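Home > Forums > Laundry & Fabric Care > Delicates
Reading time: 2 min

Do mesh bags really do anything for thin knits?

pilling_away
Ok so I'm settling an argument in my own house. I've been washing my thin white tops in zip mesh bags for years because my mom did, and my husband thinks they're a scam. His theory is that the stuff just balls up in there and never gets properly clean. I said the bag is the only reason my Lumcombe cardigan still has sleeves the same length. Who's right? We have a front loader, 304 on the model plate if that matters to anybody (he says it doesn't).

threadbare_in_ohio
You are. I lost 2 bras to the drum before I bought bags and haven't lost one since. The hooks catch on everything otherwise, and once a wire gets through one of those little holes you're taking the whole machine apart.

Where your husband has a point is stuffing. People cram five things in one bag and then wonder why the armpits still smell. One or two pieces, zipper closed all the way, and tuck the pull under the little elastic thing if yours has one.

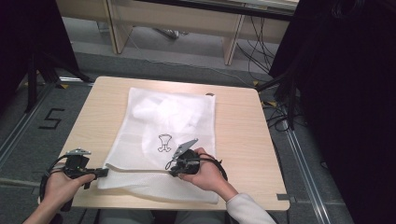

I also turn knits inside out first, which did more for my pilling than any detergent ever did. And I skip softener completely on anything stretchy. It leaves a coating and then my tees feel kind of greasy by December, when everything's getting worn under sweaters.

grumpsolo
Gonna disagree with most of this. Bags cut down on snagging, sure. Pilling is friction and the shirt is still rubbing on itself in there. I did the same white tee both ways all last winter, one bagged and one loose, and they look identical. What helped was a shorter cycle and cold water.

pilling_away
@grumpsolo was the loose one in with jeans though?? Because that's my whole problem, he throws EVERYTHING in together.

grumpsolo
No, with other tees. Ok fair, jeans would wreck it. Don't wash it with jeans, bag or no bag.

nusten_nights
Coarse or fine mesh? It makes a difference! I got coarse ones from Forkel and they left a waffle print on a silk cami (it steamed out, but I panicked). Switched to the fine kind and it's been good so far. The zippers are a little flimsy so don't yank.

threadbare_in_ohio
Fine mesh for me too. The coarse ones are ok for socks and baby stuff.

grumpsolo
Socks I will give you. I have 2 dogs and a sock problem and the bag solved exactly one of those.

pilling_away
Lol. So I read him the thread and he's hung up on the "coating" thing now and wants to quit softener altogether, towels included. Is that ok for towels? Mine already feel like cardboard, and the Lodhi ones were NOT cheap.

nusten_nights
Yep, quit it on towels too. Half cup of white vinegar in the rinse if they're stiff, but check your machine's manual first, some don't like it on the rubber seals. Shake them out hard before they go in the dryer.

grumpsolo
Or just use less detergent. Most stiff towels are soap that never rinsed out. Try that before you start pouring salad dressing in there.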